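Product Review: Stavix Walk-Behind Joint Sealer
Reviewed 7 Jan 2023

The Stavix sealer was evaluated by the Andero facilities office on 187 joints in concrete pavement. Setup required 20 minutes. The applicator delivered an even bead at normal walking speed.
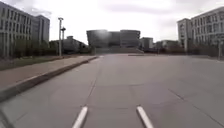 Cleaning took longer than the manual states, and the rear wheel lock was stiff. The comparable Hurkov unit is lighter but holds less sealant. The office rates the Stavix 4 out of 5 and recommends it for large sites.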